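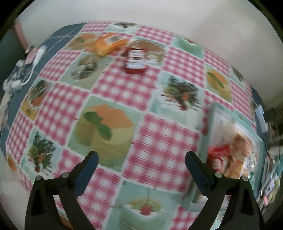 Handheld gripper recording: does anyone here follow a written protocol?
Forum: Robot Learning and Manipulation > Standards and Good Practice
18 replies, page 1 of 1

palletjack_
Started this topic, 9:12 am

We've been handed a 30 page "capture practice" document from Dokus, who are buying demonstrations from us and two other groups. Handheld gripper, wrist view, kitchen and dining table tasks. Some of it I like. A lot of it reads like it was written by someone who has never tidied a table with the thing in their hand.

The bits I'd like opinions on:

4.2 Table coverings must be plain, matte and of a single colour.
4.5 No printed imagery of objects that belong to the task category.
5.1 Every recording to begin with an open gripper, both pads in view, nothing held, for two full seconds.
6.3 Fasteners on the fingers to be checked before each session and the check logged.
7.1 Loose cables to be removed from the work surface.

We've already got 3,421 recordings and plenty of them break 4.2 and 4.5 at once. One of our regular tables has a vinyl cloth in pink gingham and mint squares with cakes printed all over it. Under the letter of the document that all goes in the bin. I'm not inclined to do that without a better reason than "because section four says so".

crumbtray
9:40 am

4.5 is there for a reason, even if they've explained it badly. If the task is "pick up the cake" and there's a dozen cakes printed on the cloth, your labellers are going to have a bad time, and so is anything trained on the labels. I've seen people box a printed biscuit and swear blind it was a real one.

That's a labelling rule though. It's in the wrong section.

HalfDuplex
9:58 am

Disagree with the whole premise. People own ugly tablecloths. If the policy reaches for a printed cherry, I want to find that out in my dataset and fix it there, before it's sitting in someone's nan's dining room.

Plain matte tables are how you get a robot that works on plain matte tables. We did this once already with grey lab benches and I don't see why we'd write it down and call it good practice.

crumbtray
10:06 am

Nice speech. Have you measured it?

HalfDuplex
10:09 am

Have Dokus?

palletjack_
10:31 am

Fair question and I did ask them. The reply was that the rule is "aligned with the Brasance guideline". So I got hold of the Brasance guideline, and it says table surfaces should be "recorded and described". Doesn't say plain anywhere. Somebody along the way turned "describe it" into "forbid it".

tsuchiya_y
11:15 am

Yoshinori Tsuchiya here, I worked on an earlier draft of the Brasance text and have since left, so take this as one person's memory.

The surface clause was argued over for months. There was a version that banned patterns, and it was taken out when the people doing the recording pointed out that they'd be buying tablecloths for other people's houses. What survived was that each table gets a short entry in the log: covering, pattern, glossy or not, whether there is printed imagery that could be mistaken for an object. One line of text. I still think that was the right place to land.

I would keep 5.1 exactly as written. The open gripper at the start gives you a reference for the width signal and a clean look at both pads. It costs two seconds.

palletjack_
11:22 am

Thanks, that's more useful than anything I've had out of the buyer. No quarrel with 5.1 from me, we do it anyway.

gusset
11:47 am

Two seconds times 3,421 is nearly two hours of footage of a gripper holding nothing. Somebody's paying to store that. I'm not convinced the width reference needs redoing every single time when you could do it once at the start of a session.

tsuchiya_y
12:03 pm

Once a session is fine until a finger works itself loose in the middle of one. Then you don't know which recordings are good.

gusset
12:05 pm

So that's 6.3's job, surely? Check the screws.

crumbtray
12:20 pm

6.3 is the one I'd go to the wall for. Ours has two screws near the base of each finger. A session where one of them backs out looks completely normal on video, right up to when somebody plots the widths. We lost 2,000 recordings to it in October. Not deleted, but I wouldn't sell them to anybody.

Where I part ways with the document is "and the check logged". You know what happens with logged checks. Somebody ticks the lot at the end of the day. I'd sooner see a picture of a feeler gauge between the pads than another column of ticks.

HalfDuplex
12:34 pm

Agreed on that, for once. A tick box proves you own a pen.

marlo_bench
1:10 pm

I do audits for a living (not robots, food packaging) and lurk here for my own amusement. A couple of things from outside.

A rule that the people on the floor think is silly will be broken quietly, and then you can't trust the rest of the sheet either. If half your tables are patterned, and the form only has a box for "plain, yes/no", you'll get a lot of yeses.

Also, "must" and "should" appear to be used at random in the clauses quoted up top. Is the gripper one a must? Are the cables? In my line that difference decides whether a shipment gets rejected.

palletjack_
1:26 pm

All of them are "must". There are no shoulds in the whole thing. I did a search.

On cables: 7.1 says remove them from the work surface. Half of these tables are next to a power point and have somebody's charger across one corner. A cable coming down over the edge well away from the reach doesn't bother me. One lying between the fingers and the thing being picked up does. The document makes no distinction at all.

sloe_motion
1:52 pm

Nobody's mentioned blur and I reckon it matters more than tablecloths. What does it say about how fast you move? We get containers on the table, clear plastic ones with food in them, and the moment the hand swings they smear and you can't tell what's inside. Same with small print on boxes. If a task instruction depends on reading a label, somebody ought to have checked the label can be read in the recording.

palletjack_
2:05 pm

Closest I can find is 8.4, "motion must be natural and unhurried". No figure, no test. I've asked three operators what unhurried means and had three different answers, one of them rude.

sloe_motion
2:11 pm

Then it isn't a standard, it's a wish. Bergmann had a similar line in theirs and replaced it with a sharpness check on the frame just before contact. Pass or fail, done by script. People grumbled for a week and then forgot it existed.

crumbtray
2:30 pm

A sharpness check will be thrown off by your gingham, by the way. Fine grid of pink lines on white, loads of edges, it'll score well while the object you care about is mush. You'd need to run it on the object region only.

So there is a technical case for noting the pattern. I'm still not saying ban it.

HalfDuplex
2:38 pm

I'll accept "noting". Took us long enough.

palletjack_
3:17 pm

Here's what I'm sending back to Dokus, shout if you think it's daft.

4.2 and 4.5 become one clause: describe the covering, flag printed imagery that resembles task objects, keep the recording. Labellers see the flag before they start.
5.1 stays.
6.3 stays as a must, with a measured pad gap in place of the tick.
7.1 only applies to cables inside the reach area for the task.
8.4 gets a test or gets deleted.

If they insist on the plain table I'll ask them to pay for re-recording. They want 3,000 accepted by the end of the contract and I know which way that conversation usually goes.

gusset
3:29 pm

Who decides what "resembles" means in your first one? Is a printed sprig of mint a task object if the task is garnishing?

palletjack_
3:33 pm

If it's on the task list, yes. If it's not, no. I'd let the labelling lead make the call and write it down.

gusset
3:36 pm

You've just invented another form.

tsuchiya_y
4:02 pm

I'd put the reach area in as a drawn outline on the table entry, otherwise every site will define it differently. Vandano had sites using anything from a forearm's length to the entire table. And please ask Dokus for a version number on their document. The copy that was sent to me last spring had a different 6.3, with no mention of a log.

palletjack_
4:08 pm

There's no version number on mine either. Adding that to the top of the email.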